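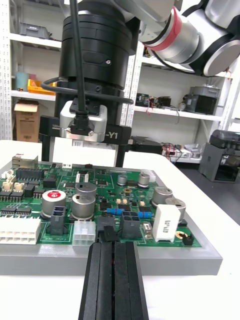 A green circuit board in a gray tray, with white connectors along its left side and a white ceramic power resistor on the right.

Callorstead repair bench to take power boards from October

CALLORSTEAD, 26 August 2024 — The Flano repair bench will accept loose power and control boards for component-level work starting in October. Until now it has taken complete appliances only.

Boards will be logged on arrival and kept one to a tray through inspection, rework and load testing. Inspection covers electrolytic capacitors, power resistors and connector housings. Capacitors are measured for capacitance and series resistance; parts outside the maker's tolerance are replaced.

The bench logged 3161 jobs last year. Power supply faults made up 32 percent of them, the largest single group.

Owners should remove wiring harnesses before drop-off and label each plug. Boards with burned traces will be assessed first — a quote follows within 4 working days. Boards with conformal coating are not accepted for now.

Drop-off is at the Lultbridge counter, with a limit of two boards per visit.

Recent items
Maihi depot extends battery collection hours
Lultbridge counter closed for floor repairs
Flano parts list updated
Soldering course: places left for October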